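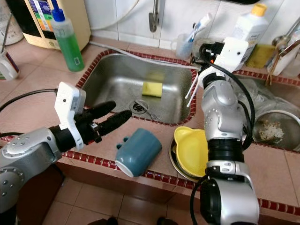
Wemwood Grout & Tile Sealer – 1 L

Penetrating sealer for cement grout, unglazed tile and most natural stone. Water based, low odour, dries clear. Won't change the colour of your grout. If you want the darker "wet" look, you're after Wemwood Enhance, different bottle, same shelf.

In stock. Usually leaves the warehouse next working day.

Sizes
250 mL trial
1 L
4 L (trade, order by phone)

Where to use it
Kitchen counters and splashbacks, bathroom walls, laundry floors, entryways. Fine around sinks once cured. Not for glazed tile faces, it just sits on top and goes hazy. Not for epoxy grout either – doesn't soak in, don't bother.

Coverage
One litre does about 200 square feet of floor tile with normal joints. Small mosaics use a lot more. Old thirsty grout, more again. Buy the extra bottle, unopened ones can come back.

How to apply
Clean first. Grastar Grout Cleaner or any pH neutral one. No vinegar.
Let it dry right out, overnight at least. New grout wants longer, check the bag.
Brush or applicator bottle along the joints. Wait five minutes. Wipe the tile faces with a dry cloth before it skins over.
Second coat after 60 minutes.
Light use next day. Keep standing water off for three days.

Dried on the tile already? Dampen a white nylon pad with fresh sealer, rub, wipe off straight away. Works most of the time. Call us if it dosen't.

How long does it last
Depends on the spot. Counter by the sink, redo it every year. Walls, three years or so. Drip test – few drops of water on the grout, if it goes dark you're due.

Food areas
Safe for counters once fully cured. Keep food and dishes off untill then.

Storage
Keep from freezing. A bottle that's been frozen is done, even if it looks ok. Lid on tight, away from kids.

Goes with
Elen applicator bottle with brush tip
Owusu microfibre cloths, grey
Grastar Grout Cleaner 750 mL

Colour matching, trade accounts, odd questions – ask for Genalyn Pascual at the counter. Bulk orders and delivery, Cathal Fitzgerald. New trade price list out in July, current prices hold til then.

Page updated 2024-05-16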